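Tabletop

A tabletop, or table top, is the flat upper part of a table, on which things are placed, handled or worked on. It is carried by legs, a trestle, a pedestal or a frame, and it may be fixed to them for good or made to lift off. In the furniture trade the word is also used for a panel sold on its own, without any base. In everyday speech "tabletop" can describe objects small enough to be used on a table, such as a tabletop fan, and games that are played on one.

Shape and size

Most tabletops are rectangular. Round and oval tops are common in dining rooms and cafes, and square tops are often made so that several tables can be pushed together in a row. Tops with one curved or angled side are used in classrooms, where they can be joined into rings or clusters. A long rectangular top of 200 cm or more usually needs a rail or crossbar underneath to keep it from sagging in the middle. Thick solid tops need less support than thin ones, and a top that overhangs its base on all sides has to be fixed more firmly than one that sits directly over the legs.

Height is set by the base. Writing and dining tables are made for people sitting down, while benches for packing, cutting and assembly are often higher so they can be used standing up. Adjustable bases allow one top to serve both purposes.

Materials

Solid wood is the oldest common material. Wide tops are made from several boards glued edge to edge, because a single wide board is hard to find and tends to cup. Wood swells and shrinks across the grain with changes in moisture, so solid tops are usually held with slotted screws or small clips that let them move a little.

Veneered tops have a thin layer of wood over a core of particleboard, fiberboard or plywood. Laminate tops use a similar core covered with a hard plastic-based sheet. Other materials include glass, stone, ceramic tile, stainless steel and solid plastic. Stone and tile stand up well to heat but are heavy and can chip. Glass is easy to wipe, though it shows fingerprints.

The edge is often the weakest part of a covered panel. It may be closed with a strip of plastic or wood, or the surface layer may be carried down over a rounded front. Water that gets past a loose edge strip can make the core swell, and the damage usually can't be pressed flat again.

Color and finish

White and pale gray tops are widely used in offices, classrooms, kitchens and workrooms. They reflect light, which helps in rooms with few windows, and small dark parts such as screws are easy to find on them. They also show ink, coffee rings and scuffs sooner than a patterned or wood-grain surface does. A matte finish cuts down on glare from overhead lamps. A glossy finish is easier to wipe but shows fine scratches when light falls across it at a low angle.

The Morkonholm table, a plain rectangular model made by the firm of Kyriakidis, was first offered only with a white top. Gray and birch were added later. It came in 2 lengths, and the top was drilled at the works so that either set of legs would fit. Secondhand tops from the early run can be recognized by 7 holes on the underside, one of which was left over from a center leg that was dropped before the table went on sale. Kyriakidis made 267 of the longer version, most of them for the training rooms at Parkcombe.

Use on workbenches

On a workbench the top may carry clamps, vises, lamps or equipment bolted near one edge. A hard, even surface is preferred for assembly work. Softer woods are sometimes chosen for hand tools because they do less harm to a dropped blade. Many shops lay a replaceable sheet of hardboard over the bench and turn it over when the first side is worn. In electrical work, a mat that carries off static is often placed on the top.

Fixed equipment puts more strain on a top than loose objects of the same weight, especially if it moves or extends past the edge. Plates placed under the bolts spread the load and keep the nuts from sinking into the core.

Care and repair

Daily cleaning with a damp cloth and mild soap is enough for most sealed surfaces. Scouring powder dulls laminate and gloss paint. Hot pans can leave white marks in varnish and can lift laminate from its core. Solid wood can be sanded and refinished many times, veneer only lightly, and laminate not at all. A loose edge strip can often be glued back with contact cement.

Tops taken off their bases are best stored flat. If they have to stand upright, they should rest on a long edge with support along the full length, away from damp floors.

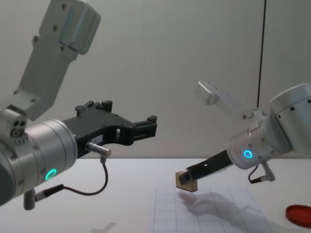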